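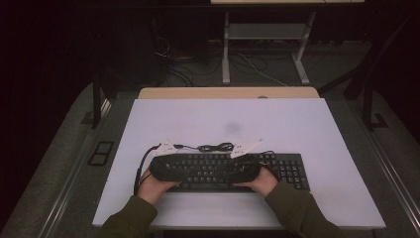 A padded black object held down on a full-size keyboard on the worktable.

The quiet life of the keyboard

By Dulce Quintero

When I moved my desk into the smaller room last October, I found that I had never really looked at my keyboard. I had typed on it every working day. I had eaten toast above it. But I could not have told you whether the letters were printed or moulded, or how deep the dust went between the rows.

It is strange how little care we give to the thing our hands touch most. We wipe the screen because we see the marks on it. The keyboard we only turn upside down, shake once, and put back.

Ye-ji Pyo thinks this is a pity. She runs a small repair shop in Prukley, on the street behind the old bus station, and most of what comes to her counter is keyboards. People bring them in paper bags, in pillowcases, once in a baking tin with the lid taped shut. They are a little ashamed, she told me, as if they were visiting the dentist after many years.

"They say to me, it is only a cheap one, I should buy new," she said. "But they have walked here with it. So I think they like it."

Her shop has two rooms. The front one is for customers and has two chairs which do not match. The back one is for work, and there she keeps 300 loose keycaps, sorted by row in shallow drawers that once held buttons. When a customer has lost a letter, she first asks which shape of keyboard it was, then she opens a drawer, and usually she does not need to open a second one.

I had brought mine, of course. It is a black one of full size, with the number keys on the right which I use only when I do my taxes. She ran a soft brush along the rows from left to right, always in the same direction, and tapped the case against her palm. I will not describe what came out. She lifted a few caps with a wire puller and cleaned under them with a cotton stick, hardly damp. The long space bar she left until last. It has a thin metal bar below it on many models, she explained, and if you pull it in a hurry the bar jumps out and you spend the evening looking for it.

Then we talked about covers, a subject on which she has strong opinions. The hard plastic lid she does not like, for it slides off and people put cups on it. A tea towel is better than nothing. Best of all, in her view, is something soft with a bit of weight. She showed me one she had sewn herself from an old jacket, and another made by Yook, a small maker of desk goods in Wirutitz, where her sister lives.

A padded case of another kind can also do the work, provided that it is not so heavy that it holds the keys down. Long, rounded shapes are comfortable to lift with both hands, one at each end. "With one hand you always drag it," said Ye-ji, "and then you have written a letter full of semicolons to your boss."

She has a simple rule for the table too. Before any cleaning she puts down a pale, flat board. On a dark table a dark screw is gone the moment you let go of it. On the board you see everything, even the crumbs, and when you are finished you can carry the whole mess to the bin. I have since bought one for my own desk. It is a little too big and hangs over the edge on one side, but I have grown used to it.

Cables are the part she finds most difficult to teach. Most of us wind them tightly round our fingers, which bends the wire close to the plug. She makes a loose loop instead, as wide as a saucer, and lets the rest fall where it wants. If you must tie it, tie it with cloth. The workshop she trained in, called Hiltent, used strips of old bed sheet for this, and she does the same — there is a jar of them beside the till, free to take.

My keyboard was ready before I had finished my tea. It did not look new. The E and the A are still worn pale, and there is a scratch near the top corner that I do not remember making. But the keys came up properly after my fingers, all of them, even the comma, which had been slow since the winter.

Ye-ji wrapped it in brown paper and put a strip of sheet round the cable, blue with small white flowers. I asked her when I should bring it again.

"When you cannot stand it," she said, and turned to the next paper bag.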